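About Skido

Skido teaches grippers to tidy up. We are a small company and we work on the little stuff, the things that end up at the bottom of a drawer: hair ties, clips, charms, bracelets. People show the job with a hand-held gripper, and our software learns from what they do. We love this work and could talk about it all day!

Where we work

Our sorting sessions run in ordinary homes, on ordinary tables, with the washing machine right there and a busy pattern on the tablecloth. One set of hair accessories goes into a tray and the rest wait in a pile on the far side of the table.

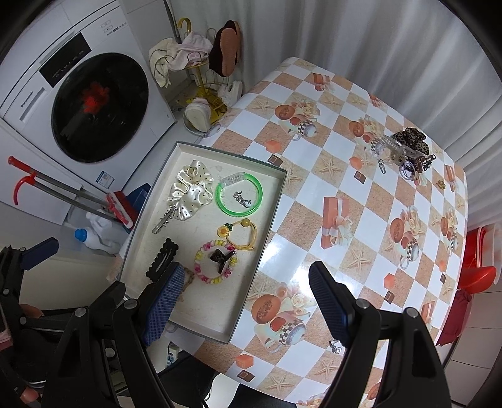 Sorting hair accessories at the table, with a scrunchie, a green bracelet and a yellow flower hair tie in the tray.

The fault that changed us

On 5th August we had to stop everything. Our software, Jivatine, had learned from 1,891 recordings and the scores looked wonderful. Then we put it on our test arm, Akadum, and it closed hard on a plastic clip and kept on closing. The clip snapped and a piece flew across the bench. No one was hurt, but the arm should have let go and it didn't.

Finding out why took us until November (longer than any of us guessed!). The finger opening was being logged with a delay, so Jivatine believed the fingers were wider apart than they were. On a thick scrunchie you would never notice. On a slim clip it meant a squeeze with no end. Nearly 500 recordings had the delay in them, and we threw out every one.
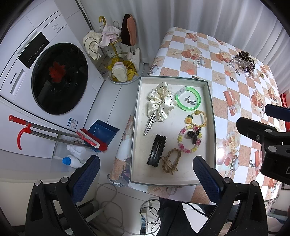 What we do differently now

Every hand-held gripper gets a timing check before a session and another one after it. If the 2 results don't match, the session isn't used. Akadum has a force limit wired in separately from the software, set at 40 newtons, and it cuts the motor whatever Jivatine thinks is going on. We also wear eye protection at the test bench, even for hair ties.

The full fault report, which we call Cabrera after the room where we wrote it, is shared with every partner before they start with us. It has all our wrong guesses in it too, including the long week we spent blaming the finger pads. If you work with grippers and have seen something similar, please write to us. We'd be so glad to compare notes.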